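Washing knit caps without ruining them, a thread. Applies to machine-knit caps in acrylic, wool, cotton or a blend. Hand-knit is a different problem and I am leaving it out.
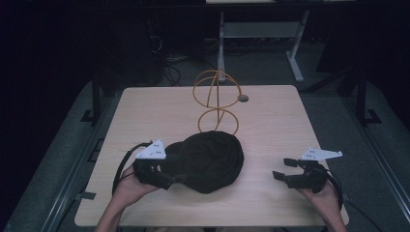

Spyros Georgiou · 2nd May · 9 posts

1/ Read the fiber label first. If the label has been cut out, treat the cap as wool. Wool rules will do no harm to acrylic. Acrylic rules can felt a wool cap in one cycle.

2/ Water temperature. Acrylic and cotton: 40 Celsius is the upper limit I use. Wool: cold, both for wash and rinse. A sudden change between the two baths does as much damage as heat, so keep them the same.

3/ Spin speed. My old Gillen had two settings, 800 and "off." The current machine goes to 1,000 and I have never used that for knits. At 800 in a mesh bag the brim keeps its shape. Without the bag it comes out longer on one side.

4/ Turn the cap inside out before it goes in. Abrasion happens on whichever face is outward, and you want the pills on the side that touches your hair. Check the crown seam while you are at it. A loose end there should be tied off before washing.
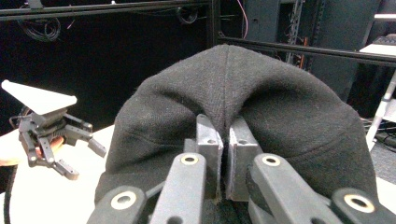

5/ Lint. Dark knits show all of it. Most of what you see was picked up from other items in the load, mainly towels. Wash caps with other caps or with smooth synthetics. A sticky roller removes surface lint but does nothing for pills.

6/ Pills need a blade. I use an Ezzat shaver with the guard at its tallest position, cap stretched over an upturned bowl, short passes, no pressure. Do not shave the fold line of the cuff. The yarn is already thin there and a hole will start in that spot.

7/ Detergent. I ran the same batch of 22 caps (team order, Drikosach ski club, end of season) through Feren liquid and then a generic powder the year after. The liquid rinsed out clean. The powder left white residue in the ribbing of the black ones and needed a second rinse. Fabric softener: skip it. It coats the yarn and the cap gets slack.

8/ Drying. Press the water out in a towel, do not wring. Lay the cap flat on a smooth surface, out of the sun, and turn it once when the top side feels dry. If the surface is wood, put a dry towel down first and swap it after an hour.
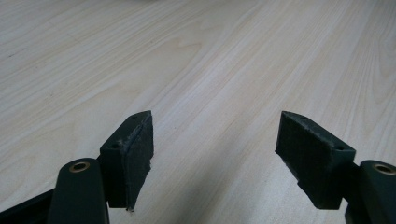
9/ Storage. Flat, unfolded, fully dry, in a closed box. I put mine away when the season ends and take them out in September. Wool gets cedar blocks, acrylic gets nothing. Sand the cedar lightly every year or it stops smelling of anything.

Recent from Spyros Georgiou
Replacing a jacket zipper slider with two pairs of pliers
Glove liners: which seams fail first
Reading a care label, symbol by symbol
Mesh laundry bags, coarse or fine
Waxing boots in over 22 C heat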